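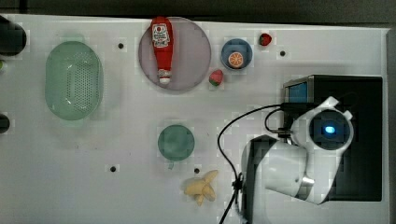 3.2 Collecting the demonstrations

All demonstrations were recorded at the Beltby site in February, on a white table with the arm mounted at one side. The objects were kitchen items and toy food: a plate, a colander, a small blue bowl, a ketchup bottle, an orange slice, two strawberries and a banana. We chose them because they differ in how they have to be gripped. The bottle is long and rolls when nudged, the strawberries are small, and the banana, with its peel open, gives the fingers no single obvious place to close.

Each task was shown in one of two ways. In hand guiding, the operator held the arm and moved it through the task while the joint positions were logged. In remote control, the operator sat at a second desk and drove the arm with a Lirnurer hand controller, watching two camera views on a screen. Gripper opening and closing were logged in both cases. The same 7 tasks were used for both methods, and each operator learned the tasks from a printed card that gave only the start and the goal, for instance "bottle from plate to table".

Before every recording the objects were put back in their starting places. We did this by eye and did not mark the positions on the table, so small differences between trials remain in the data. The bottle began on the plate and the orange slice in the blue bowl, as in Fig. 3. The strawberries were set down separately near the bowl. If an object left the table during a trial, the trial was stopped and repeated from the start, and the stopped recording was thrown away.

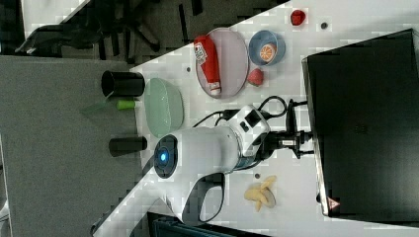

Fig. 3. Arm and objects on the table, with the bottle on the plate and the orange slice in the bowl.

After removing trials with missing camera data we kept 549 demonstrations. Hand guiding gave smoother paths, but the operator's forearm often hid the object at the moment of grasping, and these images were of little use for training. Remote control kept the view clear. It was slower, and operators tended to stop just above an object and correct sideways before going down. We left these pauses in, as Böttcher did in the earlier Plundcombe trials, and return to their effect in Section 5.

Marlene Sauerland and Ataahua Kerslake checked the task labels separately and settled any disagreements by watching the recording again together. The start and end of each demonstration were then trimmed to the first and last movement of the arm.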